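In Defense of the Bamboo Mat

When I moved to a warmer country, a friend named Sreekumar Devadiga gave me one piece of advice for my small room: buy less, and hang more. I thought he was talking about clothes. He was talking about almost everything.

I grew up with thick curtains and heavy carpets. They are good things in a cold place. In a small hot room they only take the air and keep the dust. My first summer I had both, and I slept badly until May was over.

A woven bamboo mat is different. It weighs little, you can roll it up in the morning, and its light and dark strips are pleasant to look at the whole day. I like best the mats with a strip of flowered cloth along the edge, in pink and green. Some people find this old-fashioned. 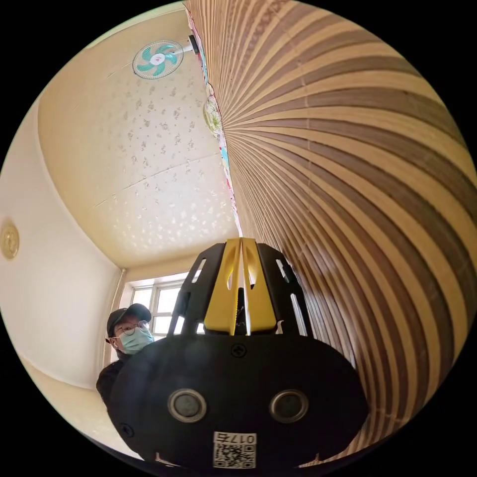 The fan belongs on the wall, in my opinion, and high. A fan on the floor takes the place where a chair could stand, and somebody always walks into the cord. On the wall it disturbs no one, and the wire grille is easy to wipe if you have a steady stool.

My neighbor Tuulikki Lappalainen does not agree with me. She paid for an air conditioner, and she says that a mat is for the beach. I understand her – on the worst nights I have knocked on her door myself. But her windows stay closed for 6 weeks, and she cannot hear the rain.

I would keep the mat and the fan even in a bigger apartment. The carpet I gave away, and I have not asked for it back.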